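How to Request a Crash Report in Civen

This site uses cookies. Accept | Settings

You can get a copy of a police crash report once the officer has filed it. Allow three business days.

1. Write down the case number, date and street.
2. Fill out the request form at the Lanel Road station - the online form works too.

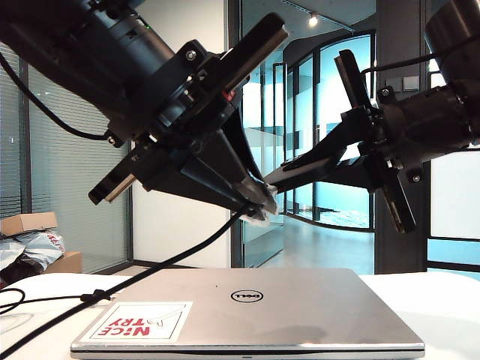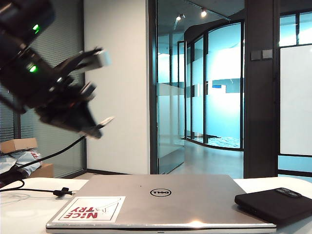

What if I lost the case number?

Give the clerk the driver's name and the street, and they can look it up.

3. Pay the copy fee and keep the receipt.

40 shares | 2 comments

Comments

bidix_rider: Mine took five days.

Reader in Jemal: Does the fee cover photos too?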